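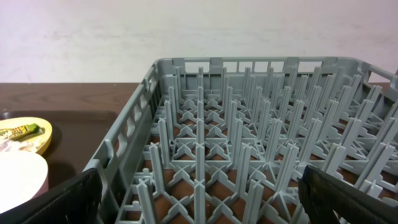 4. Setting up the table station (demo day)

Read all of section 4 before you touch anything. The table station is the one visitors stop at longest, so it gets set up first, before the doors, before coffee. Lay the table out from the Zallasport sheet taped inside the cupboard door. The gray peg rack goes down with its pegs straight up and its floor sitting flat on the wood, tray off to the left of it. Gripper fingers wide open when they come near the rack, wide as they go. Pegs are stiff and a half-closed finger will catch one. Lutz Steinbach has the spare finger pads if one tears.

4.1 Before power

1. Check the E-stop. Press, twist, release. Both of them.
2. Wipe the table. Dry cloth only.
3. Rack down. Push it, it should not slide. If it slides, wipe again.
4. Tray down, long side toward the visitors' bench.
5. Cables. Each wrist cable needs slack for a full turn of the wrist. No tape on the moving part of the arm — Bastian Rathjen took tape off three times in October and would like not to do it again.

Note: the layout sheet is version 14. If yours is older bin it and print a new one.

4.2 Power and home

1. Arms on at the rail switch, left first.
2. Wait for the light at the wrist. No light, no demo. Call Declan Bright.
3. Start the Honovero console, pick profile 698. Not 600, that is the old table height and the fingers come in too low.
4. Press Home. Stand back of the yellow line untill both arms stop.
5. Open and close each gripper once from the console. Listen for clicking.

CAUTION: Hands off the table from step 4 on. Thats for presenters too. If something falls over during homing, leave it, press Stop, then fix.

4.3 Running the dishes demo

Two presenters. One talks, one stays at the console with a hand near Stop. Never swap mid-run.

1. Say what the arms are going to do before you press Start. Short. People want to watch.
2. Press Start. Let it run.
3. If a gripper misses, let it try a second time. After that press Pause and reset the piece by hand, arms parked.
4. Questions at the end, arms parked. Kids may press Start on the next run if an adult is with them.

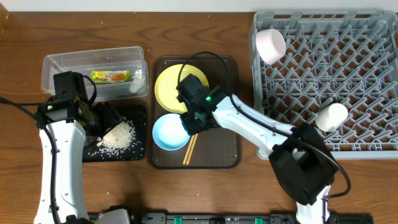

Fig. 4-2. Both arms over the table, cups on their sides in the rack at right.

Note: cups may lie any way in the rack for the demo. Do not stand them up between runs to make it look nicer, the start pose is saved with the run.

Note: rice on the black mat is dry rice only. Loose grains get everywhere — brush them back to the mat between groups, arms parked, and check the gripper jaws while you are there. Use the soft brush from the Istico box.

4.4 Between groups

1. Park. Wait for the console to say Parked.
2. Put back anything that moved, from the sheet and not from memory.
3. Run counter: write it down. It read 1,407 at last handover, carry on from there.
4. Feel the wrist housings with the back of your hand. Too warm to keep it there = skip one group, let them cool.

4.5 If it goes wrong

Arm stops, console still on: press Park once. Wait. Do not press it again.
Arm stops, console frozen: E-stop, tell visitors there's a short break, call Declan.
Gripper holding a plate and won't let go: one person holds the plate, the other presses Open. Never pull.
Cable caught on anything: Stop first. Then free it. Log it on the Ruppert form, even if nothing broke.

4.6 Closing

Park both arms, power off at the rail, right first this time. Rice back in the bag. Plates and cups in the crate, rack stays out. Keys to Waltraud Heitmann at the front desk before 6 pm, after that they go to Miłosz Sadowski.

Next: section 5, Visitor bench and signs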